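Werkstattbuch, Eintrag Donnerstag, 12. November 2020
Besuch bei Nedero, Vorführung Greifzelle
Lesezeit: 4 Minuten

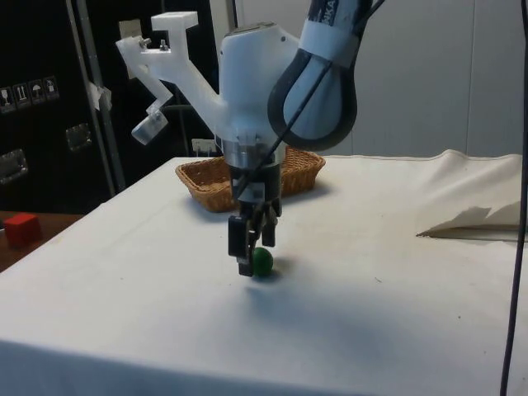
Tisch 1 bei Nedero, Greifer kurz über dem grünen Ball. Hinten der Korb.

War mit Oskari Laitinen dort, Einladung kam über Marchuk, die uns die Zelle im Juli schon einmal auf Folien gezeigt haben. Diesmal also in echt. Ich schreibe das gleich am Abend auf, bevor sich die Präsentation über die Erinnerung legt.

Ablauf: Begrüßung, Kaffee, 25 Minuten Vortrag, dann erst an den Tisch. Vorgeführt hat Merja Lehtinen, die das Greifen bei Nedero betreut. Sie war mit Abstand die brauchbarste Quelle des Tages. Der Vertrieb stand daneben und hat Sätze zu Ende gebracht, die sie offen lassen wollte.

Aufgabe: kleinen grünen Ball vom Tuch aufnehmen, in den Weidenkorb legen. Arm fährt von oben an, Zweifingergreifer, linker Finger ist ein schwarzer Klotz mit flacher Innenfläche. Auf ein rundes Teil trifft der mit wenig Kontaktfläche, das würde ich bei uns als Erstes ändern. Gefragt, ob es Finger mit Mulde gibt. Antwort: »in Arbeit«. Notiert, glaube ich, wenn ich sie sehe.

Was ich gesehen habe: neun Durchgänge. Sieben Mal lag der Ball danach im Korb. Einmal hat der Finger ihn beim Schließen weggerollt, einmal kam er hoch und fiel kurz vor dem Korbrand wieder runter. Für eine Vorführung vor Gästen finde ich das ehrlich genug, nur stand auf der Folie vorher etwas anderes. Dort hieß es 251 Versuche, dazu ein Balken fast bis oben. Auf Nachfrage: der Ball lag bei diesen Versuchen immer an einer von vier markierten Stellen. Das stand nicht auf der Folie. Oskari hat es sich zweimal sagen lassen.

Dann durften wir selbst legen. Oskari hat den Ball weit nach rechts gelegt, dicht an die Stelle, wo das Tuch umgeschlagen ist und einen dicken Wulst bildet. Der Arm ist hin, hat angehalten, ist zurück in die Grundstellung. Kein Fehler gemeldet, keine Anzeige, nichts. Merja Lehtinen meinte, die Höhe werde aus einer festen Ebene gerechnet, alles neben dieser Ebene sei im Moment Glückssache. Der Kollege vom Vertrieb meinte, das sei »eine bewusste Sicherheitsreserve«. Beides steht jetzt hier, jeder darf sich aussuchen, was er glaubt.

Zum Tuch überhaupt: weiß, hängt vorne über die Kante, Falten drin. Wenn der linke Finger mit der Spitze so knapp über dem Stoff schließt wie auf dem Foto, dann möchte ich wissen, was passiert, sobald er Stoff mitfasst. Habe ich gefragt. Passiert »selten«. Eine Zahl gab es nicht.

Aufbau am Arm:
- Halterung seitlich am Handgelenk, 3D-Druck, weiß, winklig verzweigt. Sieht nach drittem oder viertem Entwurf aus. Wie steif die ist, wenn der Arm bremst, hat keiner gemessen.
- Dickes schwarzes Kabel in einer Schlaufe am Arm, dazu ein dünnes schräg vor dem Greiferkörper. Das dünne würde ich so keine Woche laufen lassen. Laut Merja Lehtinen hatten sie schon einen Abriss. Bei uns bitte gleich nach hinten führen.
- Flansch und Greifer sind Kaufteile, dazu keine Fragen.

Taktzeit: im Vortrag 60 Teile pro Stunde. Selbst mitgestoppt habe ich vier der neun Durchgänge, der schnellste lag bei 106 Sekunden vom Start bis der Ball lag. Auf die Stunde gerechnet sind das nicht einmal 34, und da hat keiner den Tisch neu eingerichtet. Der Unterschied wurde mit »Vorführgeschwindigkeit« erklärt. Kann sein. Warum man Gästen, die man überzeugen will, die langsame Variante zeigt, habe ich nicht verstanden.

Software ist Sketell, die neue Fassung. Bedienung ging flott, das muss ich zugeben. Punkt anfahren, benennen, in die Abfolge ziehen, fertig. Oskari hatte nach kurzer Zeit einen eigenen Ablauf beisammen, ohne Anleitung. Das Protokoll dazu ist brauchbar, jeder Griff mit Zeitstempel und Greiferweite. Der Export geht nur in ein eigenes Format – angeblich kommt CSV im Frühjahr.

Preis: nur mündlich, und nur für die Lizenz, 2226 Euro im Jahr pro Arm. Wartung extra, Schulung extra. Schriftliches Angebot angefordert.

Vergleich mit Sendmont, die wir letztes Jahr gesehen haben: Sendmont war langsamer in der Bedienung, hat aber bei verschobenen Teilen sauber abgebrochen und gesagt, warum. Das ist mir mehr wert als eine hübsche Oberfläche. Oskari sieht das anders, er würde Nedero für die Sortierung der Rückläufer nehmen und den Rest selbst dranbauen. Haben wir im Auto ausdiskutiert, ohne Ergebnis.

Offen:
- Rohdaten der 251 Versuche anfragen, mit Lage des Balls. Mache ich.
- Zweiter Termin, diesmal mit unseren Teilen. Vor allem die flachen Deckel, an denen ist Sendmont gescheitert.
- Was tut der Arm, wenn er leer zugreift? Heute ist er einmal mit leerem Greifer bis zum Korb gefahren und hat dort brav geöffnet.
- Oskari klärt mit Marchuk, ob wir eine Zelle vier Wochen leihen können.

Meine Einschätzung bis dahin: nicht bestellen. Falls der zweite Termin mit unseren Deckeln klappt, rede ich gern noch einmal darüber.

Nachtrag: Die Stoppuhrwerte stehen auf dem gelben Zettel im Ordner, hinter dem Prospekt.

Kontakt: Werkstatt, Raum im Erdgeschoss | © 2020 | Nach oben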